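¿Y la cocina para cuándo?

6 Sep 2019

Llevo desde julio dándole vueltas a una pregunta que me hizo mi madre por teléfono, mientras yo fregaba con una mano y sujetaba el móvil con el hombro: «Y esos robots de los que hablas tanto, ¿cuándo van a recoger la mesa?». Le dije que pronto. Luego colgué, miré la pila de platos y me quedé con la sensación de haberle mentido un poquito.

Así que me he puesto a leer y a probar lo que he podido. En casa tenemos un aspirador Zikley desde hace cuatro años, y le he cogido cariño, de verdad. Conoce el pasillo mejor que yo, se atasca siempre en la misma alfombra y hay que rescatarlo como a un gato subido a un árbol. Pero aspirar es de las tareas más agradecidas para una máquina: el suelo es plano, no se rompe nada y, si se deja una esquina, mañana volverá a pasar.

La encimera es otra historia. Pensad en lo que hacéis al recoger después de desayunar. Cogéis una cuchara que está casi pegada a la piedra, con un mango finísimo, sin pensar ni un segundo en cómo ponéis los dedos. Apartáis la flor que alguien dejó fuera del jarrón sin aplastarle los pétalos. Para nosotros es el mismo gesto con pequeñas variaciones – para una pinza de dos dedos son dos problemas distintos, y antes de resolver cualquiera de ellos hay que distinguir el objeto de su sombra, cosa que a mí me parecía una tontería hasta que empecé a leer sobre el tema.

Por eso me interesan tanto las cocinas simuladas. En el blog del proyecto Plarnham cuentan que lanzaron 2942 intentos de agarre en una cocina virtual antes de tocar una de verdad, y que luego, con cubiertos reales, repitieron la prueba 19 veces y salió bien en 10. Mi madre diría que para eso ya recoge ella, ¡y no le falta razón! A mí, en cambio, me parece una cifra bonita. Diez cucharas que no ha tenido que levantar una persona.

En el taller donde trabajo, Bremico nos instaló un brazo que pasa piezas de una bandeja a otra, y ahí sí que no hay discusión: siempre la misma pieza, siempre en el mismo sitio, y no se queja de la espalda. Mi cocina no se parece en nada a esa bandeja. Cada mañana amanece distinta, según quién haya cenado tarde.

Yo creo que veremos antes un robot que vacíe el lavavajillas que uno que recoja la mesa, y desde luego mucho antes que uno que doble las sábanas bajeras (que tampoco sé doblar yo). Mientras tanto sigo fregando con una mano. Si alguno tenéis en casa algo más espabilado que mi aspirador, contádmelo en los comentarios, que los leo todos aunque tarde en contestar.

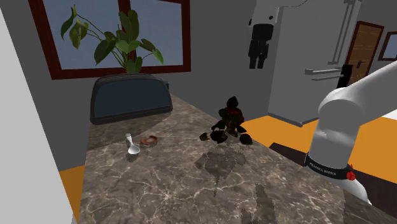 Cocina simulada: un brazo (en la banda parece leerse «Franka Emika») sobre la encimera, con la cuchara y la flor por recoger.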